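Live and studio versions compared: the first two albums by Hisex
Project report, Popular Music Studies, Travdale College
Submitted 2018-10-08

1. What the project was for

The aim was to find out how far a band's songs change between the studio record and the concert record that follows it. I chose Hisex because their live double album, Travdale Nights, draws only on their first two studio albums, so every track on it has a studio version to set beside it.

There are 14 songs on the live set. Three of them run on into the next track without a gap, and I had to decide where one stopped and the other began. I used the first full bar of the new song each time. The CD index points are in different places, so my timings won't match the sleeve.

2. Method

I listened to each pair of recordings at least twice on the same headphones, studio version first. For each song I wrote down the length, the speed at the first verse and at the last chorus, the key, and any verses or solos added or left out. Speed was measured by tapping along for a full minute. I did this again in June with the songs in a different order, in case I had got used to hearing them get faster.

I used the original vinyl for the studio albums. The later CD of the second album has Mendis on it in a shortened form, with the organ opening removed, and I left that version out of the comparison.

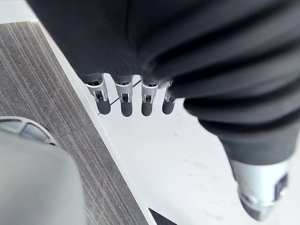

3. Results

Most of the songs are faster on the live album. The difference is small in the first half of the concert and larger towards the end. Mendis is the exception. It is slower than on the record and well over twice as long, mainly because of a guitar solo that replaces the third verse.

Two songs are in a lower key. Both have high vocal parts in the chorus, and the singer may have wanted to save his voice, although I found no interview that says so.

Hämäläinen changes the most. On the studio album it is an acoustic piece with no drums. In concert the whole band plays from the second line, and the flute part is moved to the electric guitar. I marked it as a new arrangement and kept it out of the speed table.

4. Problems

The sleeve notes say the album was recorded at one concert, but the crowd noise on side three sounds like a smaller room. If two concerts were used, the point about the songs speeding up through the evening is weaker. A fan magazine gives the attendance as 2,342, with no source, and doesn't say which night it means.

Tapping by hand is also not very exact. My two sets of figures differed by a beat or two per minute on most songs, and by more on Mendis, where the drummer drifts during the solo. The table in the appendix gives both sets.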